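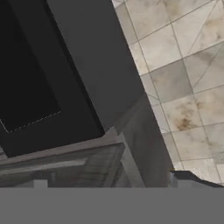
Simulated indoor view, wrist camera. Tiled surface at right, gripper across the bottom.

Vainio W2 Wrist Camera and Gripper Evaluation Kit

Supplied by Burance, Lovville
Product page last revised 21 May 2025

Overview

The Vainio W2 Evaluation Kit allows laboratories, colleges and manufacturers to compare wrist cameras and grippers before committing to a purchase. It consists of a simulation package, a camera module, two interchangeable gripper bodies and the mounting hardware needed to fit them to a compatible arm. The same camera settings and gripper dimensions are used in the simulation and on the hardware, so that a mounting position chosen on screen can be transferred to the bench without being measured again.

The kit is intended for organizations that already operate a robot arm and wish to assess which combination of camera and gripper suits their work. It is not sold as a complete robot and does not include an arm.

What the kit is used for

Most customers use the kit to settle one of the following questions:

Where the camera should sit in relation to the gripper
How much of the image the gripper will occupy at a given mounting height
Whether a wide or narrow lens is better suited to close work
How a controller performs when the camera is tilted well away from level
Whether dark, plain surfaces give a vision system enough detail to work with

The last two questions are often left until late in a project. A wrist camera turns with the arm, and the edges of cabinets, walls and shelves may run diagonally across the image for much of a task. In the indoor environment shown at the top of this page, a large black surface and a dark grey panel lie at a steep angle beside pale, stained tiles. Views of this type are included in the standard test set, and customers are encouraged to run them at an early stage.

Simulation package

The simulation package contains the Irnutcombe collection of household and workshop rooms. Surfaces are supplied in both clean and weathered finishes. The weathered finishes include marked tile and greyed timber, and may be switched on or off for each room.

Camera height, tilt and offset are set in a single panel. The gripper body is drawn in the camera image at its correct size and position, and may also be hidden for comparison. Burance recommends that all final comparisons be made with the gripper shown. A camera that performs well with an open view may perform poorly once the lower part of the image is covered.

Results are saved as a plain table, with one row for each trial. The table records the camera setting, the gripper fitted, the room, the task and the outcome. No subscription is required to open or share the results.

Camera module

The W2 camera module is housed in a sealed metal case and attaches to the wrist plate with captive screws. The cable leaves the case on the side opposite the gripper and is held by a clip at the first joint. A spare cable is supplied.

The bracket may be set forward, centred or back. The forward setting gives the clearest view of the working area but brings the case closer to obstacles. The back setting protects the case and places more of the gripper in view.

Gripper bodies

Type A has a flat, broad body and parallel fingers. It is suited to boxes, trays and other items with straight sides.

Type B has a narrower body and padded fingers. It is suited to handles, bottles and soft packaging. It blocks less of the camera's view, though its reach across a wide object is shorter.

Both bodies use the same wrist plate, and a changeover can be carried out by one trained person with the supplied hex key. The arm must be powered down and locked before either body is removed.

Technical summary

Gripper bodies supplied: 2
Largest camera offset from wrist plate: 300 mm
Trials in the standard test set: 300
Trials stored per results table: 2000
Supported mounting positions: forward, centred, back
Simulation files: supplied on a portable drive or by download
Arm: not included

Assessment at Lovville

The current version of the kit was assessed at the Burance workshop in Lovville during April. Akosua Ackah, Manager of Applied Testing, directed the comparison of the two gripper bodies. The controller trials were prepared by Urho Kemppainen of Vainio.

Type A gave steadier results on flat-sided items in every room of the Irnutcombe collection. Type B was preferred for work near walls and under shelves. With either body, the back camera setting produced more missed grasps than the forward setting when the wrist was steeply tilted. The full tables are provided with the kit, together with the settings used, and customers may repeat the trials on their own equipment.

Ordering and loans

The kit may be purchased outright or borrowed for evaluation. Loan applications should state the make of arm, the controller in use and the type of work to be assessed. Educational institutions are asked to name a staff member responsible for the equipment.

Replacement finger pads, brackets and cables are stocked separately. Customers with an earlier W-series bracket should contact the Lovville office before ordering, as the hole pattern of the wrist plate has changed.

Related products

Vainio wrist plate, blank
Vainio W2 camera module, single
Type B finger pads, pair
Irnutcombe rooms, additional surfaces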